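Irnden Down-Alternative Comforter: My Notes After a Long Cold Spell

I run hot. My other half runs cold. If you share a bed with anyone you already know how this goes, and you have probably spent money trying to fix it, same as me. We've been through a wool blanket (itchy), a real down comforter from Halliday (lovely, but it leaked feathers from the second week on) and one of those heavy weighted things that I couldn't even drag to the washing machine. So when the Halliday finally gave up last fall I went looking for something lighter, washable, and cheap enough that I wouldn't cry if the dog got to it.

I ended up with the Irnden all-season in queen size. I paid full price for it in November, nobody sent it to me, and I've slept under it every night from then on except for a week at my sister's place.

It comes squashed flat in a plastic bag like a giant slice of bread. The instructions say to tumble it on low for a bit before you use it. I skipped that the first night, was sorry, and did it the next morning. Big difference! It went from limp to properly puffy in 29 minutes, which I know only because I was standing there waiting on the dryer with a cup of coffee. Toss in a couple of tennis balls if you have them.

The shell feels like decent cotton, a little crisp to start with, and it softened up after the first wash. There's hardly any rustle. That was my big complaint with the Halliday, which sounded like somebody opening a bag of chips every time I rolled over. The stitching is in squares, small ones, and the filling has stayed where it belongs. I've only found one thin patch, down near the foot on my side, and a good shake evens it out for a week or so.

Now the warmth, because that's what you came for. With our heat set low overnight it has been plenty for me and almost enough for the cold one, who adds a throw from time to time. Once it got really bitter out we both wanted the throw. I would call it a three-season comforter and not a four-season one, whatever the bag says. On the plus side I've stopped waking up at 3 a.m. with one leg hanging out in search of cool air, and I'd forgotten what sleeping straight through felt like.

I don't like a bare comforter on the bed, so there's always a cover on ours. I tried two. The first was the matching one from Irnden, and I'm sorry to say it was a letdown: stiff, kind of shiny, and the buttons are so far apart that the comforter pokes out between them like a tongue. I sent it back. The one I kept is from Divitz, in a washed cotton with ties inside the corners. Those ties are everything. The Irnden has 8 loops sewn around the edge, so you can tie it in place and it doesn't slide down into a lump at the bottom the way the old one did. If your cover has no ties, get the little clip things, they cost next to nothing.

I like a small print on a bed, by the way. Plain white shows every crumb in this house and big bold patterns make me feel like I'm sleeping in a hotel lobby. Cream with a bit of flower on it goes with everything and hides a lot.

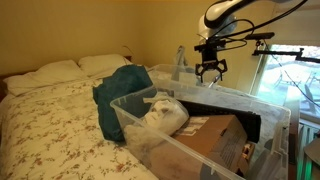 Cream cover with the little floral sprigs, and white pillows at the head.

Washing. I've done it four times now, cold water, gentle, with an extra spin at the end. Our machine is a regular size and the queen just fits, but I wouldn't try the king in there. Drying is the slow part. The outside feels done long before the middle does, so take it out halfway, flip it, and squeeze the squares with your hands to check for damp spots. No shrinking that I can see, and the loops have held on fine. One seam has a loose thread near the tag and I'm leaving it alone until it gives me a reason not to.

A word about the 900 number on the label. I thought it was the fill power, like you see on down, and it had me pretty excited in the store. It's the weight of the filling in grams for the smallest size. Fair enough, it does say so in tiny letters underneath, but they've printed it where you'd expect to see the other thing and I think that's a bit cheeky.

I also took a good look at the Amurden, which a lot of people seem to love. It costs over twice as much and it is softer, I'll give it that. But the store sample was quite thin at the corners, and the care tag says to take it to a laundromat with a big front loader. No thanks. I want something I can wash at home in my slippers.

What I'd change: more filling at the foot end, a longer drop on the sides (mine gets stolen most nights, and a few more inches would keep the peace), and a storage bag you can use again. The one it comes in splits the second you open it.

I'd give it four stars out of five. I'd buy the Irnden again for us, and I'm thinking of getting a twin for the spare room before my sister comes to stay. Just buy the cover somewhere else.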